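The Case for Keeping Less and Wearing It Longer

My mother owned one good winter coat at a time. She bought the last of them in a November sale when I was in high school, and she wore it until I had children of my own. When the lining went, she took it to a tailor on Robichaud Street and had it replaced. When the buttons cracked, she bought a card of new ones and sewed them on at the kitchen table. She didn't think of herself as thrifty. A coat was expensive, and you looked after it.

I have been thinking about that coat because I spent part of this fall clearing out closets, mine and then my family's. I went in expecting to find things that no longer fit. I found a lot of things that had never been worn enough to matter to anyone. Some still had the tags on. One sweater, from a brand called Fiketti that I don't remember ever shopping at, had lost its shape after what I would guess was a single wash.

My view is that we have too many clothes, that most of them are poorly made, and that the two facts are connected. I don't think this is mainly a moral failing on the part of shoppers. It is what happens when the price of a shirt drops below the price of fixing one. In my town, the alterations shop charges 28 dollars to put a new zipper in a pair of pants. The pants may have cost less than that. Anyone doing the math will throw them away.

People who write about this subject usually tell you to buy better. I agree with them up to a point. A well-made pair of wool trousers will outlast several cheap pairs, and over the years you will probably come out ahead. But that advice assumes you have the money up front, and plenty of people don't. A parent with three growing kids is not going to buy heirloom play clothes. The kids will be out of them by spring.
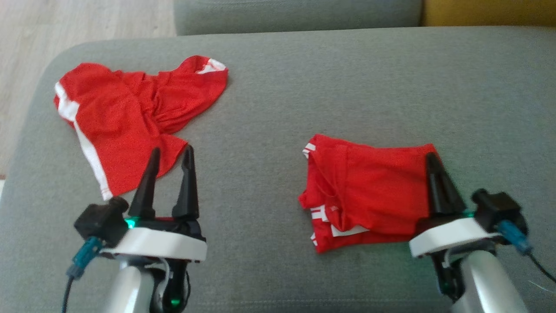 Annunziata Martinelli

So I would start somewhere else, with the things already in the house. Most of us could go a full year without buying anything but socks and underwear, and we would still be dressed every day. I tried it for 4 months and noticed very little difference. I got tired of one gray cardigan. I learned that I own more black pants than I had thought. The money I didn't spend went toward a plumbing bill, so I can't say I have anything nice to show for it.

What did change was how I did the laundry. When I stopped treating clothes as easy to replace, I started reading the care labels. I had been washing nearly everything on hot and drying it on high, and I had been doing this since college. Heat wears out elastic and fades color. I now wash most things cold and hang up anything with stretch in it. It takes longer, and the rack blocks the hallway. My husband complains about the rack.

I also learned to mend, badly. I can close a seam, sew on a button, and put up a hem that stays up if you don't look at the stitches. I can't darn. I have watched my neighbor do it and I still can't. But the simple repairs cover most of what goes wrong with ordinary clothes, and they should be taught in every middle school. I had a semester of sewing at 12 and my brother had a semester of shop. Our children got neither. The room where I learned to thread a machine now holds computers, and I understand why, but a kid can learn both.

The usual answer to all of this is donation. We tell ourselves that the bags we drop off go to somebody who needs them, and some of what is in them does. The woman who runs the Clarnach thrift store told me she turns away a good share of what comes through the door. It is stained, or stretched out, or so thin that it would not last on the rack. She said she had 70 bags waiting in the back room the week I talked to her and 2 people to sort them. A donation bin can only do so much with clothing that was close to trash when it was sold.

Manufacturers could do more, and I would like to see them made to. A shirt should come with a spare button, as shirts used to. A jacket zipper should be a size you can find at a fabric store. Seams should have enough cloth in them that a garment can be let out. None of this is new. Every item on that list was standard on the clothes my mother bought, and she was shopping at an ordinary department store on a bookkeeper's pay.

I have heard the argument that cheap clothing has been good for families with little money, and I take it seriously. I grew up in one of those families. Being able to buy a child a decent school outfit without skipping a bill is a real gain, and I would not want to go back. But the families I grew up around also depended on hand-me-downs, and a hand-me-down has to survive its first owner. My cousin's jeans came to me, and mine went to a girl down the block. I doubt that many of the jeans sold this fall will make it to a second child.

My mother's coat is in my closet now. It is too short in the sleeves for me and I have asked the tailor if there is enough cloth to let them down. He thinks there is an inch.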